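Comparer des pinces sans comparer des bras

On lit chaque mois un nouveau comparatif de préhenseurs, avec son tableau, ses taux de réussite et son classement. La plupart ne mesurent pas ce qu'ils annoncent. Je prendrai pour appui la vaisselle en plastique, support devenu courant dans ce type d'essai, et les pinces à deux doigts, qui restent l'équipement de base.

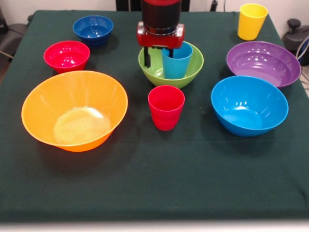
Bols et gobelets de couleurs unies sur drap vert foncé.

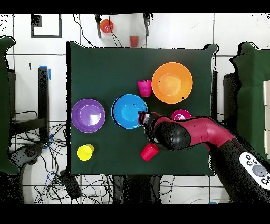 Adelmo Longo

Premier point : l'objet. Un gobelet posé droit sur une table est un cas facile. L'axe est connu, l'approche verticale suffit, et une erreur latérale de quelques millimètres est absorbée par l'ouverture des doigts. Le même gobelet placé dans un bol évasé devient un autre problème. Le doigt doit descendre entre deux parois, le bord du bol limite l'ouverture utile, et tout contact déplace les deux pièces à la fois. Un gobelet incliné en pose un troisième. Publier une moyenne sur ces trois situations n'a pas de sens. Sur notre dernière série, 352 saisies avec la pince Gereo et autant avec la Galudby, l'écart global était négligeable ; il devenait net dès qu'on isolait les objets emboîtés, où les doigts plus minces de la Gereo prenaient l'avantage.

Deuxième point : la caméra. Une vue fixe latérale donne la hauteur des bords et la position des doigts le long de l'axe de descente, mais un gobelet y masque facilement un doigt. Une vue de dessus donne le plan, rend bien les contours circulaires et perd la profondeur ; le bras y cache les objets voisins. J'ai vu des équipes changer de caméra entre deux campagnes et attribuer le gain à la pince. Il faut garder le même jeu de vues, le même étalonnage, et le signaler dans le rapport.

Troisième point : le contrôleur. Le Bautista et le Studetti n'arrêtent pas la fermeture de la même façon. Le premier coupe sur un seuil de courant, le second sur une consigne de position avec marge. Sur une paroi mince en plastique, la différence est visible : le seuil de courant laisse le bol se déformer avant de réagir. Monter une pince sur l'un et sa concurrente sur l'autre revient à comparer deux réglages.

Je demande donc peu de choses. Que l'on publie les résultats par configuration d'objet, avec 100 essais au minimum pour chacune. Que l'on donne la force de serrage mesurée au bout des doigts, la valeur du catalogue étant relevée dans des conditions trop favorables. Que l'on compte séparément les saisies réussies et les déposes réussies : nous avons eu 18 lâchers corrects en apparence où l'objet restait accroché à un doigt pendant la remontée.

On m'objectera le coût. Il est réel : notre protocole complet occupe un poste 12 jours, contre deux pour la version abrégée. Mais la version abrégée nous avait fait retenir la Galudby, que nous avons démontée au bout d'un mois.

Reste la question des surfaces brillantes, que je laisse de côté. Les reflets au fond des bols perturbent l'estimation de profondeur, et ce défaut relève du capteur.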